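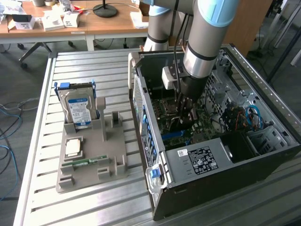 According to Sille Bjarnason, the gripper that wins on paper is usually the one with the most force, and force was never what her tests were short of. She has spent the time since February comparing 2 two-finger grippers on desktop computer disassembly at Grevitz: the Gellero, which the lab already owned, and a newer one from Diritz.

"Memory is the hard part," she said. "A drive has big flat sides. A memory module you have to take by a thin edge and pull straight up, and if the fingers are a little crooked it binds in the socket."

The two units ran the same program for 2,768 attempts in total, covering drives, memory and processors. Of those, 2,056 ended with the part seated in the holder. Bjarnason logged 183 of the failures as slips, where the fingers closed on the part and then lost it. Most of the slips were on memory, and most of those were with the Gellero.

She doesn't put that down to the motor. The Gellero's stock fingertips are wider, she said, and inside a tower there are wires and a drive cage to get past. Bjarke Ketilsson, who wrote the controller side, thinks the comparison should be run again with matching tips.

"He's right, and we will," Bjarnason said. "But people buy the gripper with the tips that come in the box."

The Diritz was slower to open and its cable connector came loose twice. She has asked for a locking one. The next round adds a third gripper from Þorgeirsson, and the parts holder is being reprinted with deeper slots.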